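Fake fruit season at my house (it's always fake fruit season)

I have been wanting to write about artificial fruit for months and kept putting it off for paint colors and the porch, but March is dragging and I need something cheerful, so let's go!

It started with my grandmother's wax pears. They lived on her sideboard in a cut glass dish, and one of them had a full set of tooth marks in it, from a cousin who will remain unnamed. When her house was cleared out I asked for the pears and got them, and I still have them, teeth and all. They went soft on one side the summer our air conditioning quit, so now they live in a shoebox in the hall closet.

After that I was hooked. Wax, plaster, glass, foam, those heavy beaded ones with the pins in them that weigh as much as a doorknob, I love every kind. My friend Kavitha Gounder found me a papier-mâché pomegranate at the Hotstead flea market for 40 cents, and I have never been so happy with a present in my life.

What I look for is bad color. I mean that as praise! The really expensive artificial fruit is so accurate you stop seeing it after a day, it just sits there being a lemon. The cheaper stuff has these wild color fades where one end goes green and the other end goes yellow like a sunset, and dimples in places no fruit ever had dimples, and you end up picking it up every time you walk by. A strawberry the size of a mango! An avocado dark as charcoal! I want all of it in my kitchen.

And then there's the dish question. For years I used a plain white bowl on the theory that it would let the fruit stand out, and it looked like a dentist's waiting room. Red is so much better. A red dish with a wavy rim, on dark stone with pale veins running through it, is about the best thing you can do for a pile of loud little vegetables.

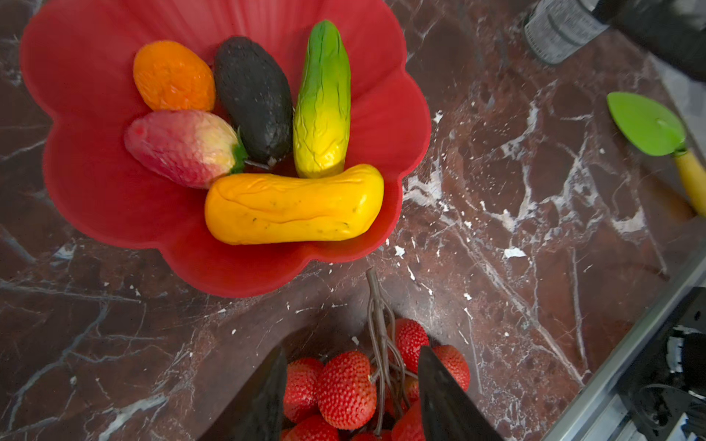
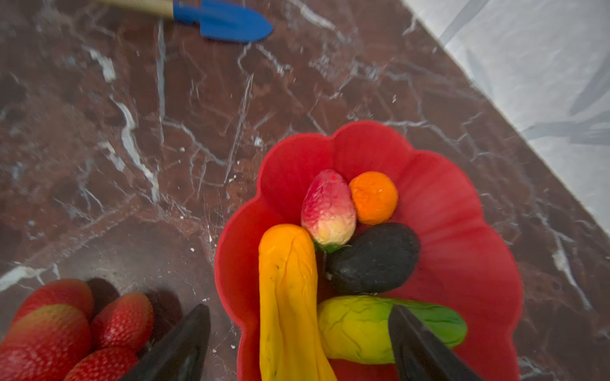
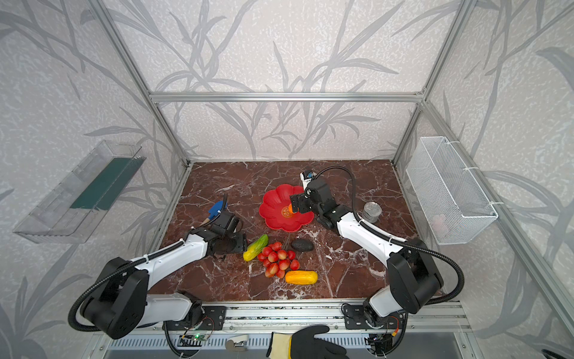

The red flower dish and its fruit on the marble. In the last one the cucumber is out of the dish.

I can't get over that cucumber, green at one end and yellow at the other, or the orange fruit with its wrinkled skin. And the petal edge on the dish makes the whole pile look like the middle of a flower, which I did not appreciate until I looked at it from above.

If you want to put together a bowl of your own, start with one really dark piece. It can be an avocado, a plum, a fig, whatever you find. Everything bright looks brighter next to it. Then you want something long to lie along the side so the round ones have something to lean on (my grandmother used a banana, and a banana is hard to beat). Don't fill it to the top. I used to heap mine up and they'd roll off the minute anybody shut the fridge, and the dog got a foam kiwi that way.

Leave a bunch of something beside the dish, too. Anything with little stems! I keep mine out on the counter next to the bowl and I like it so much more than having it draped over the rim like a hotel lobby.

For cleaning, I use a soft makeup brush on the bumpy ones and a barely damp cloth on the smooth ones. The beaded fruit gets nothing but a hair dryer on cool. Please don't put painted pieces in the dishwasher. I lost 2 very nice peaches that way and the top rack had a blush to it for a week.

Tanner Boychuk left a comment on the porch post asking if I'd ever do vegetables only, and yes, I'm working on it! I have a pea pod, a radish and half an eggplant so far. If anyone has seen a decent artichoke that isn't priced like a real antique, please tell me where.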